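Stumgate Robotics Club Forum > Projects > Laundry task: grade the whole load or grade each garment?

warkora_mom
Hi everybody! I help out with the student team that's doing the washer task for the spring demo, and we've gotten ourselves into a friendly argument that I'd love some outside opinions on. The kids have 922 recorded runs so far (they're very proud of that number, and so am I) and the question is how to score them. Half the team wants one pass or fail per load. The other half wants every garment scored separately, and they have been making their case over pizza since January.

Frei_9
Whole load, no question. If one sock stays in the drum, the laundry isn't done. My own mother would agree with me.

trirum_tom
I'd go the other way, Frei. We graded by the load our first year and ended up with a column of zeros that taught us nothing. One group had a lovely reach into the drum and a terrible release over the basket, and the other had it exactly backwards, and on paper they looked the same. It was pretty discouraging for the younger ones, too.

Frei_9
Fair, but per garment gets silly fast. We had a team that padded its score by using nothing but washcloths.

Ottmar Schmieder
I've been advising a club for 9 years and I've changed my mind on this more than once, so take it for what it's worth. What we do now is a 100 point sheet per garment, with separate lines for the grasp, the path past the door and the drop, and then a 40 point bonus if the whole load makes it, so a perfect run is 140. The door line matters more than you'd think — our students lost more runs to bumping the glass than to anything inside the drum. Warkora_mom, what does your setup look like? Do you start with the door open?

warkora_mom
Oh, I like that bonus idea very much! Yes, door open at the start, basket on the floor right in front. Same washer and same kind of basket in all three of these:

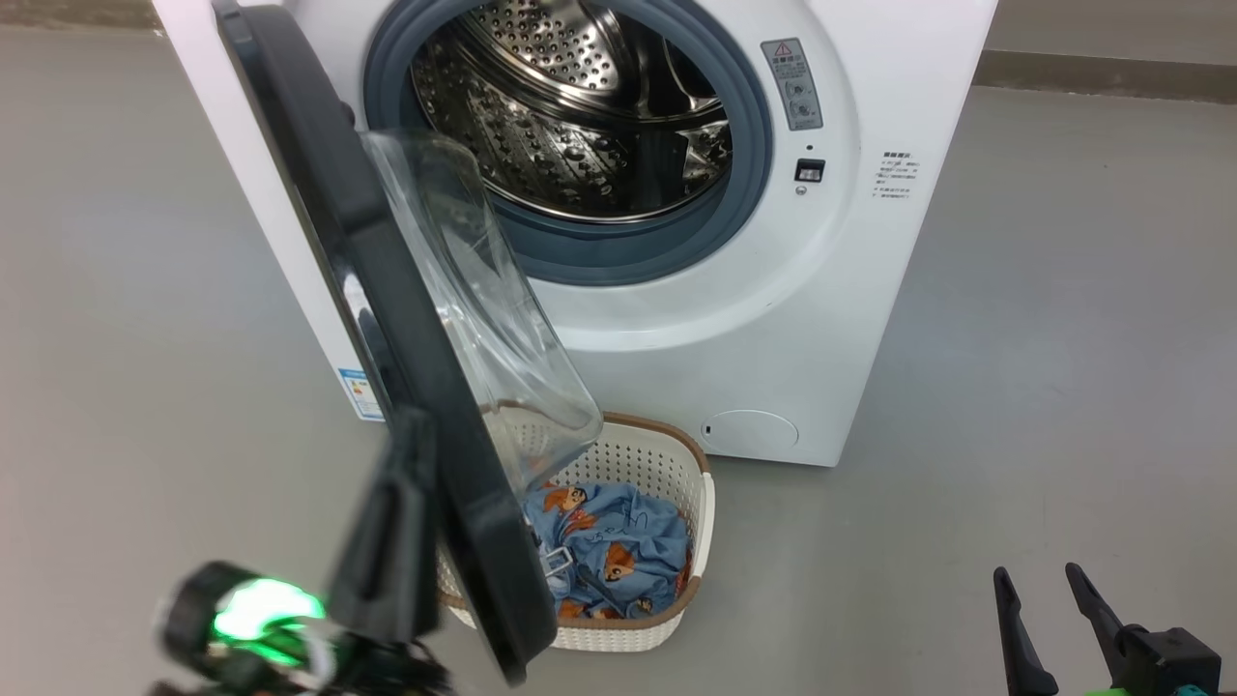
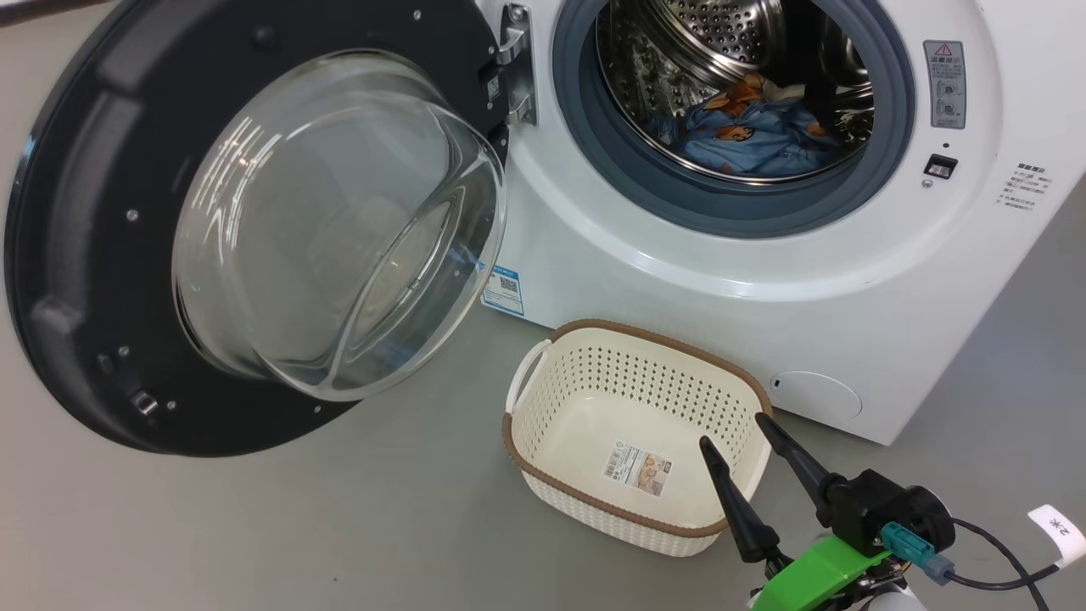
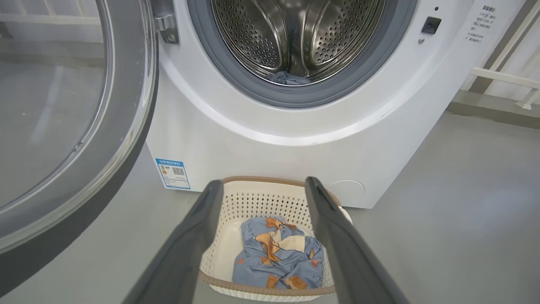
I took your sheet to the team this afternoon and the per garment side cheered, and then the whole load side noticed the bonus and cheered too, so I suppose you've made peace in our house. They do want to argue about the 40, of course. One of the girls thinks it should be 20.

trirum_tom
Keep it at 40 for the first demo and see. You can always rescore from the recordings.

Frei_9
I still say a forgotten sock is a fail. But I'd enter under those rules. Could you post the sheet when it's typed up?

warkora_mom
Will do, once somebody fixes our printer — give me until the end of the month!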